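Pernitden Garment Drying Notes – README

Last revised February 18, 2020
Maintained by Araceli Quezada

What this is

A set of pictures and written notes on clothes hung over racks, rails and the backs of furniture in ordinary rooms. It has 900 pictures and 53 note sheets. It began as a side folder of the Nadar laundry notes and was split off when the folder got too big to search.

What it claims, and what it doesn't

The earlier version said the notes could tell you which fabrics dry fastest indoors. I took that line out. A picture of a shirt on a rail doesn't tell you if the shirt is dry, and the note sheets were filled in by people who touched a sleeve and wrote down a guess. Use the "dampness" column at your own risk, or better, skip it.

The same goes for "fabric". Most entries were typed from memory with the care label out of reach. Pavlović went back over 31 of them and changed more than I would like. Where a label was never checked, the field now says "unchecked". Expect to see that word a lot.

Contents

pictures/ – one folder per room
notes/ – one plain text sheet per session
terms.txt – the words we settled on for cloth and rails
changes.txt – corrections, newest first

Pictures are 1536 on the long side. Smaller copies were dropped in March of last year and won't be coming back.

How items are named

Name the cloth by what shows: color, knit or weave, how it hangs. "Sports vest" is a guess if all you have is a fold of mesh. Yellow-green mesh beside a pink metal rail gets entered as exactly that, and the chipped paint goes under "rail condition".
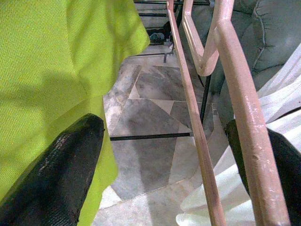
Some contributors from the Dernunitz batch wrote "good" for every rail they saw, scuffs or no scuffs. I don't trust that column for their rooms and have left it blank until somebody looks again. Blank means unknown. It does not mean fine.

Known problems

Bright athletic fabrics are easy to spot and probably over-represented. Dark socks are a mess. Two rooms share a folder name, and I haven't found a fix that doesn't break the note sheets.

Corrections go to Araceli, with the folder name – please don't edit terms.txt directly.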